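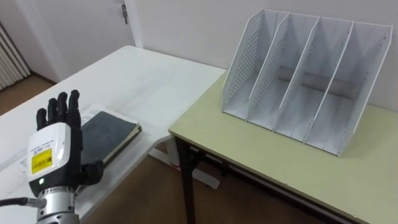 Lurow two-handed kit for book shelving: suitable for a small records room?
Posted by Momwood Reading Room in Equipment and Services

Our institution is considering the two-handed kit from Lurow, which is offered with a trial service before purchase. The intended use is modest. Returned books and bound reports are left flat on a desk, and the kit would be expected to pick them up one at a time and place them upright in a desktop file organizer on an adjoining table. The collection at that desk amounts to 376 titles, of which most are hardcover.

The sales sheet states that the kit handles "all common bindings." We have been unable to obtain a clearer statement. We would be grateful for replies from institutions that have used the kit or taken the trial, in particular on the following points: whether paperbacks are handled as reliably as hardcovers, how much preparation the tables require, and whether the service plan is worth its cost.

We are not concerned with speed. Books at this desk may wait until the afternoon without inconvenience to anyone.

2 replies, sorted by rating

Chong Technical Library
Marked helpful by 17 members

We completed the trial in February and later took the kit on a one-year plan. Our use is close to the one you describe.

Hardcover books have given us little difficulty. The kit performs best when both hands are used, one on each side of the book, with the fingers closed over the front cover. We had at first asked for a one-handed routine in order to save time, and we would advise against it for anything heavy. The installer changed the setting at our request and drops became rare.

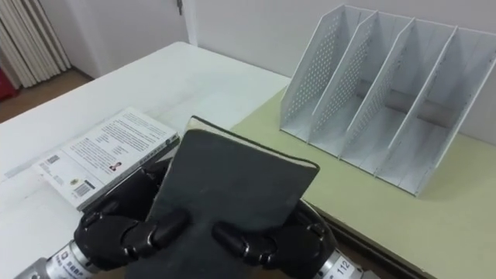

The fingers hold a stiff cover firmly and we have found no marks on cloth or board. Older bindings with a weak hinge are another matter, and we continue to shelve those by hand.

Paperbacks require more patience. A thin one lying flat offers very little edge for the fingers, and on a smooth desk it tends to slide away before it can be lifted. Our remedy was to lay each paperback on a few loose sheets of paper, which raises it slightly. The supplier also sells a thin mat for this purpose – we have not tried it.

With regard to the tables, the following preparation was needed on our site:

Place the two tables corner to corner and push them together until there is no gap. If either one is moved afterward, the positions must be taught again, a task of about 30 minutes.

Leave space between books on the desk. One book should be fully clear of the next, and a paperback should be laid flat with its spine where the hands can reach it.
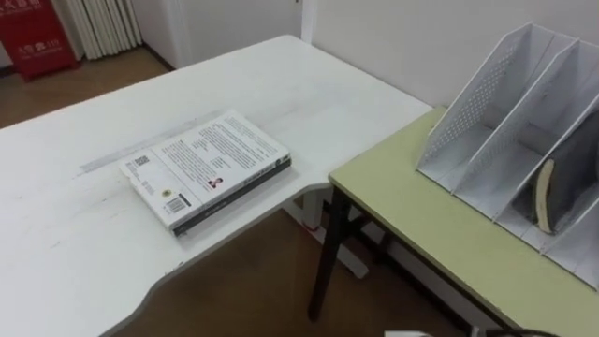
Secure the organizer. A light metal one will shift when a book is pushed into a compartment. We used adhesive pads under the base and have replaced them once.

The service plan covers two visits a year and replacement of finger parts. We have used one visit. Whether this justifies the fee will depend on whether your staff are willing to do the teaching themselves.

Lakar Office Supply
Marked helpful by 5 members

We do not use the kit for books, only for folders, so this may be of limited value. It works as stated. Ask for the written price of the second year before signing, as ours was higher than the first. The manual is short and several pages refer to an older model.

Momwood Reading Room (original poster)

We thank both members for their replies. We have requested the trial and have asked that it include at least one session with paperbacks only. The question of second-year pricing has been put to the supplier in writing.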